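4.2 Gripper comparison on the desk-tidying task

The second comparison looks at how the choice of end effector and controller affects a simple two-arm task. The task is to take marker pens from a practice cloth and put them in a pen holder. It is easy for a person and was easy for none of the configurations we tested at first. Marker pens are smooth and roll when they are touched at the wrong place, and the rim of the holder stops any pen that arrives too low.

All trials used the Mavwood bench. Two arms face each other across a black table, with the work area between them. The Bramer fingertips have a flat contact face and a stiff backing plate. The Pudis fingertips have the same outer shape but a softer pad, which gives a little under load. Both sets mount on the same wrist, so a change of fingertips does not need a new arm calibration. The same set was used on both arms within a block of trials.

We ran two controllers with each set. The first is a position controller that closes the fingers to a fixed width chosen for the barrel of the pen. The second is the Šťastný controller, which closes until the motor current passes a threshold and then holds. Both receive the same grasp target from the same vision code, so differences between them come from the closing motion alone.

Each of the four combinations was run in blocks of 20 trials. An operator reset the pens by hand before every trial and varied their angle on the cloth. The brush rack at the back of the work area stayed in place throughout and was treated as an obstacle by the planner. A trial was stopped if a finger touched the rack or if the holder fell over. Figure 5 shows the work area.

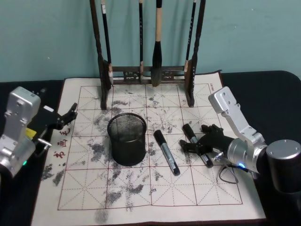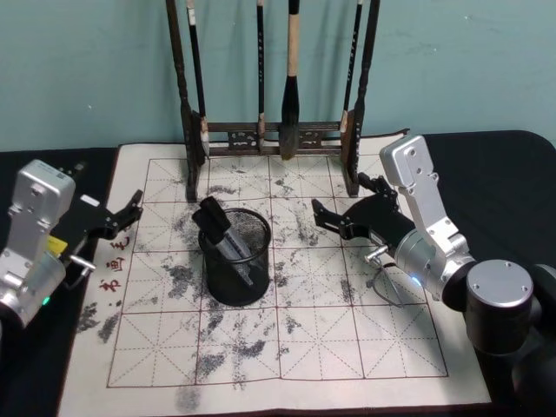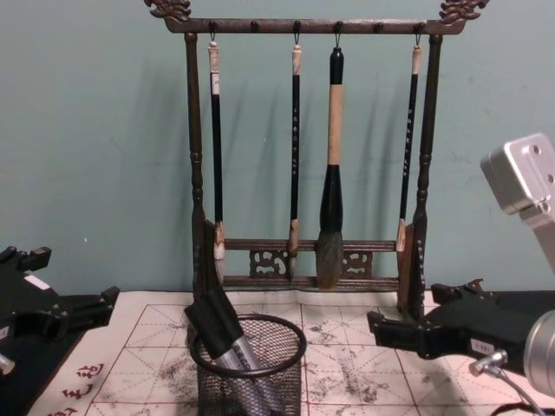 Figure 5. The desk-tidying task. First image: the right gripper holds one marker while a second lies on the cloth beside the empty pen holder. Second image: a pen stands in the holder and both grippers are open. Third image: closer view of the brush rack, with the mesh holder in front of it.

The ink marks on the cloth were left as they were. An early version of the vision code picked out dark smudges as pen caps, and we chose to fix the code and keep the cloth. The fix compares the length of each detected region with the known length of a pen and rejects regions that are too short. After this change the false detections no longer led to a grasp attempt, though they still appeared in the logs. The printed red grid caused no trouble.

Most failures took place at one of two points. The first was the initial grasp. With the Bramer fingertips and the position controller, a pen lying at a steep angle to the fingers was often pushed before it was held. The Pudis pads made this less common, as the pad bent around the barrel during closing. The Šťastný controller helped both sets, but the gain was larger for the stiff fingertips.

The second point was the insertion. A pen that had turned in the grasp came down on the rim of the holder. Here the order was reversed. The Bramer fingertips kept the pen at the angle at which it was picked up, while the Pudis pads let the heavier end drop. Raising the current threshold reduced the drop but made the release slower, and in a few trials the pen stuck to the pad and was lifted back out of the holder.

The head camera gave a clear view of the pens on the cloth but a poor one of the far side of the holder. We added a chest-height camera for this reason. It sees the rim from a lower angle and was used only to check whether a pen had gone in. It took no part in planning the grasp. In practice the check failed when a gripper stood between the camera and the holder, and the arm then had to back away before a second check was made.

Taking both points together, we used the Bramer fingertips with the Šťastný controller for the longer runs reported in the next section. The Pudis pads remain the better choice where the object only has to be picked up and set down flat.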